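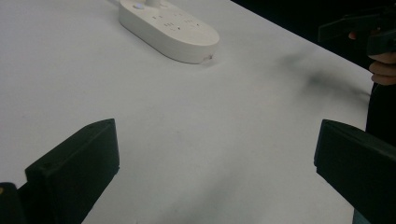 I have a long-standing objection to furniture that does two jobs. Sofa beds are bad at both. So when Ute Nolte told me to stop crawling under my desk and buy a lamp with sockets in its foot, I said something dismissive and ordered one that evening.

It's the Plistier, made by Seidel, and I've now had it since August. It is a white desk lamp standing on a long, rounded white base, and the base is the power strip. The sockets are on the top, where I can reach them without kneeling on a paper clip. After 247 evenings at the same table I feel qualified to have opinions.

The sockets first. They're the multi-standard sort, with a scatter of little slots that looks as though somebody fired a very small shotgun at it. My British laptop plug goes in, and so does the two-pin charger from a holiday I'd rather not discuss. What won't go in is two fat plugs next to each other. One of them always has its elbow out. I've ended up with the laptop at the near end, the phone at the far end and a sort of demilitarised zone between. 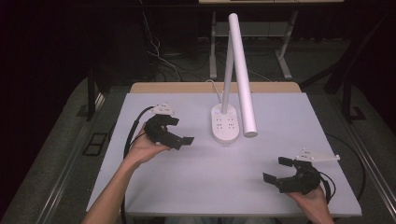

3 min read

Now the lamp half. The head is a long white tube that slopes down from the top of a thinner arm, and friends have compared it to a vacuum cleaner attachment and a heron. Jana Meinecke, who has the desk opposite mine on Thursdays' quieter cousin, the late shift, calls it the drainpipe. I've grown fond of it. The light is even and doesn't bounce off the page, and I can read small print under it without pulling the face my optician warned me about.

The arm stands at one end of the base and the sockets take up the rest, so plugs and lamp mostly keep out of each other's way. The price you pay is desk space. Push the whole thing to the back and it's fine, but the base still comes towards you like a small ferry docking. On a narrow desk I'd think twice. My old one, a Vestus barely wider than a tea tray, would have been all lamp.

White was a mistake, and entirely mine. It came up beautifully against my pale tabletop for a week, then began collecting fingerprints round the sockets. A damp cloth sorts it out (unplug it first, please).

The cord is thin and white and goes over the back of the table, where I've stopped thinking about it. I looked at the Pidside version too, which has a clamp and no sockets, and would have sent me straight back under the desk.

Would I buy it again? Yes, in a darker colour if they did one. Ute has asked me twice whether she was right. I've told her the sockets are a bit close together.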